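Reading time: 5 min

Totlow Reading Project: Progress Report to the Bandara Fund
January
By Kumudini Seneviratne, project lead

We are halfway through the grant, and I'm so pleased to be writing this one. The last report was mostly plans and a long list of things we hadn't bought yet. This time there are readers, reviews and a fair amount of arguing about endings, and I'll try to get all of it in.

For anyone on the board who joined after the award was made: the grant pays for a crime and mystery reading program at Totlow, with a review page written entirely by the people who come. We asked for enough to run two groups, buy the books outright so that readers can keep them, and pay an editor for a few hours a month. You gave us all three, and the third has made the biggest difference.

The groups

The evening group meets at 7 p.m. and has 18 regular members. The lunchtime group is smaller, with 12, and it's the one I worried about in the fall. People have an hour, they bring a sandwich, and half of them have to leave before the end. Edin Berisha took it over in November and changed one thing: everybody reads the same three chapters and stops there, even if they're dying to go on. Now the whole hour is guessing. They write down who they think did it, fold the paper up and hand it to Edin, who keeps the slips until the last session. It has become the best part of the month for a lot of them (me included, when I can get down there).

The evening group likes to finish the book first and then take it apart. They're harder on detectives than I expected. A detective who drinks alone and won't answer the phone gets no sympathy at all from these readers, and a clue that only shows up in the last twenty pages will be brought up again for weeks. They did love the locked-room novel we tried before the holidays, even the ones who swore they wouldn't, and two members have since gone off and read the rest of the series by themselves.

We lost four people from the evening group between the first and second books. Two moved, one changed shifts, and one told us kindly that she doesn't like murders and had thought there would be fewer of them. She now comes to the general fiction table at Totlow and seems very happy there.

The review page

Our goal was 50 published reviews by the end of the grant. We have 31 up and another six with the editor, so I expect us to pass it well before the summer.

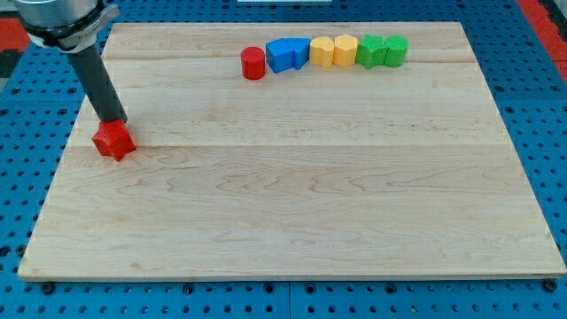

Kamrul Howlader edits every one of them, and I'd like to record how carefully he does it. His first rule is that nobody gives away the ending. His second is that a reviewer has to say one thing the book does well and one thing it doesn't, with a moment from the story to back up each. Early on we were getting a lot of plot summary – three paragraphs of what happened and one line saying it was good. The reviews coming in now have opinions in them. One reader spent her whole piece on why the narrator's sister was more interesting than the narrator, and she was right, and I wish the author had noticed too.

Sewwandi Marikar wrote her first review for us in October after telling me she had nothing to say about books. She has now written seven. Her latest, on a courtroom story with a very long middle, drew more comments than anything else we've posted.

The page moved to Zoltero in December because the old site kept dropping paragraph breaks. The move cost us most of two weeks, and four reviews had to be put back by hand. It's much easier to use now, and readers can send in drafts from their phones.

What hasn't gone well

The large-print copies have been a problem all the way through. For the second book they arrived after the group had already met twice, and three members fell behind and were frustrated, with good reason. Tharindu Gazi now orders them a full book ahead, through Tresitz, and the set for February is already on the shelf. We should have done this from the start.

The author evening has also slipped. We had a novelist lined up for the fall and she had to withdraw to meet a deadline of her own. We're talking with two others, and I would like to move that part of the budget into spring if you're comfortable with it.

Audiobooks are the other gap. Several lunchtime readers listen on the way to work, and we didn't budget for that at all. Tharindu is working out what it would cost to offer one audio option per title, and I'll send you the figures separately.

Money

Book spending is a little under plan, mainly from buying used copies of the older titles. Editing is exactly on plan. The only line that's over is postage, from mailing books to members who missed a session, and we've stopped doing that except for people who can't get to Totlow. The full sheet went to your office with this report.

Next few months

Both groups will read the same book for the first time in March, and then meet together for one long session. The lunchtime readers want to bring their folded slips and see whether the evening people can do any better. I can't wait for that one! After that comes a short run of older mysteries, chosen by the members by vote, and a first try at pairs reviews, where two readers who disagree about a book each get half the space.

Please come to the March session if you can. Let Edin know ahead of time and he'll put a copy of the book aside for you – he will also expect a guess in writing after chapter three.

Get project news by email once a month. Enter your address to subscribe. You can unsubscribe at any time.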